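# Build the boring table first

Jul 3, 2020 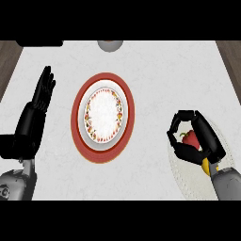

I want to defend an opinion which is not popular in our shared workshop in Jivthorpe: a person who builds robot arms at home should spend more time in simulation than at the bench, and should not be ashamed of it. I have built things with my hands for most of my life, so I did not come to this opinion easily.

My project is called Eno. It is a pair of arms with hands that have fingers, and the task is to move food and dishes on a table. At the moment Eno lives mostly in the computer. The real part is one shoulder, screwed to a board, and a box of motors with labels in my handwriting. When visitors come to the workshop they look at the shoulder, they are polite, and then they go to see the laser cutter.

The members who disagree with me have a good argument. They say that a simulated pepper is not a pepper. A real one has a skin that slides, it has a weak place where it was lying in the box too long, and it rolls in a direction you did not choose. In the computer I decide how much friction there is, so of course my hand holds it. Tania Seneviratne, who taught me to solder properly and whose judgment I respect, says that I am playing chess against myself and I am proud that I win.

I accept a part of this. I once changed one friction value and my grasp, which I had believed was very good, dropped everything for a whole evening. After that I began to give the value a new random number in every run. The results became worse and I trusted them more. I keep a notebook of this. It has now 2,123 runs in it, and in the last 244 of them I changed nothing except the position of the objects. I would never make 2,123 attempts with a real hand. The tendons would not survive it, and I think my marriage also not.

What the members do not count is the price of mistakes. In the spring I connected my first real elbow with the sign of one angle reversed. The arm went quickly to the place where I was sitting. I was not hurt, but the printed bracket broke in three pieces and a gearbox from Plodard, for which I had waited long, lost its teeth. In simulation I have made the same mistake many times. The arm goes through the table like a ghost, I say a bad word, and I correct the sign.

There is another thing, and it is harder to explain to people who love metal. The simulation has forced me to think about the table. Before, I thought only about the arm: how strong is it, how fast, what is the reach. Then I had to put a plate somewhere, and a piece of fruit, and I had to decide how close they can be. If a pepper is in one hand and a banana is near the wrist, where does the forearm go? It is not enough to plan the fingers. The forearm is wide and it has no feelings, and it will push everything which is behind it. I changed the design of my wrist cover two times for this reason, before I printed even one.

And what does the second arm do when the first one is busy? In the beginning I let it hang, and it came into the way. Now I give it a waiting position, away from the plate, with the hand open. It looks a little as if it wants to ask a question. To find a good waiting position took me more days than the grasp itself – I would not have believed this from a book.

I also disagree with those who go too far on my side. There is a man on the Prendergast mailing list who has a beautiful simulated kitchen and has never bought a motor. He writes that hardware is "only a detail." I cannot agree. A cable which pulls at the elbow is not a detail, and heat is not a detail. My real shoulder becomes too warm to touch after 49 minutes, and no file on my computer told me this. If you never build, you will polish the wrong thing for years.

So my proposal for our workshop is a modest one. We have a rule that a member must show a drawing before using the big mill. I would like a similar rule for anything that moves by itself and is stronger than a person's wrist. Show it moving on the screen first, with objects near it, in over 100 runs, and with some of the numbers made random. Let somebody else choose where the objects stand. Then take the key for the power supply.

Tania says she will vote against it, but that she will choose the positions for my objects if the rule passes. In August I plan to mount the left arm on the real table. I have bought the plate already, in a shop for used dishes, and I bought two of them.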